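Clitetti community help > Home builds > Two-arm setups

Two arms on one table: how to stop them pulling the cloth apart?

Posted by Tsung-han Au
2025-05-14

Hello all. I am building a small folding station in our shared workshop and I need advice from people who did this before. There are two arms, both bolted on the front rail of the table, and I want them to fold T-shirts. Each arm alone is working well. The problem starts when both hold the same shirt. When I lift, one side goes up a little earlier than the other, the cloth becomes tight, and then one gripper loses it. Usually the right one.

I have tried to make everything slower and it helps only a bit. My control loop sends the position to the left arm first and then to the right arm, over the same USB hub. Is the delay between them the problem, or should I look at the grippers? I also do not know if I should start the fold from the top edge or from the bottom.

Budget is small, I can spend 200 euro more and not really above this.

Brenda Domínguez

Use better grippers. The Burodier ones are fine.

Solène Delorme

I had nearly the same trouble last September and lost many evenings with it, so I write a bit longer.

First, the hub. Please put each arm on its own port and read both positions before you send anything. In my first version I did read left, send left, read right, send right, and the second arm was always one step behind. Now I compute both targets from one clock and send them together. You do not need to buy anything for this, it was 14 lines of code in my case.

Second, the distance between the two grippers. When they both hold the cloth, this distance should be a value that you control, the same as you control the height. I measure it at the moment of the grip and I keep it a few millimetres shorter during the lift. The cloth hangs a little in the middle and this is what you want. If it is straight like a rope, any small error goes directly into the fingers.

Third, do not close both grippers on a fixed timer. Close one, check the motor current, then close the other, and lift only when both have answered. With thin cotton the current changes very little - I had to close on the bare table many times to learn what "nothing" looks like.

For the edge, I begin at the top of the shirt, one gripper for each upper corner.

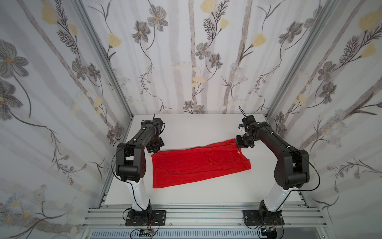
3 min read

With the red shirt the arms come to the corners from above, with the upper links angled back toward the rear wall. I would mount yours the same way if your rail allows it. The patterned walls have no function for folding, choose what you like. A plain white table top is useful, though, if you use a camera to find the corners, but take care with white shirts on it.

One more thing, look at your cables. Mine was too short on one side and it pulled at the wrist only in the last part of the lift, so for a long time I blamed the software.

Abelardo Leiva

I agree with Solène about the clock, and I would do this before spending the money. About the fingers I have a different opinion. I glued thin silicone strips from Dokwood on the inside and the slipping became much less, without changing the grippers. Clean them with alcohol from time to time, the cotton dust makes them smooth again.

Also check that both base plates are tight. I had one loose bolt and the whole arm was leaning forward when the shirt was pulled. You can feel it by hand with the power off.

Tsung-han Au

Thank you both. I moved the right arm to its own port and the lift is already more even. The distance control I will try next, and the silicone after this. My cable on the right side is indeed quite short, I will order a longer one.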